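Week 4 notes: what changes on the floor

OK, so last time I promised you a workplace I know a bit about, and that's Cakell, the parts supplier out in Festbridge where I spent most of last November. They have 780 people on the payroll, and almost 200 of them had their jobs rewritten when the Lirent system came in. Rewritten, mind you — the pay grade stayed put for the first year!

What I kept hearing in the break room was about pace. Pickers used to set their own, and now the queue sets it for them (some love this, some really don't).
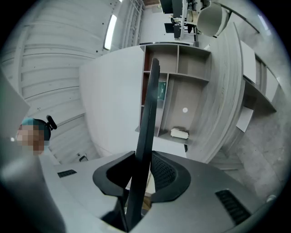

The other thing was training. Everybody got 14 hours of it, mostly on stopping and restarting the machines, and the older hands told me they wanted more on why a job fails in the first place. Keep that in mind when you read the Cele chapter for next week, especially the part on who gets asked before the equipment is bought.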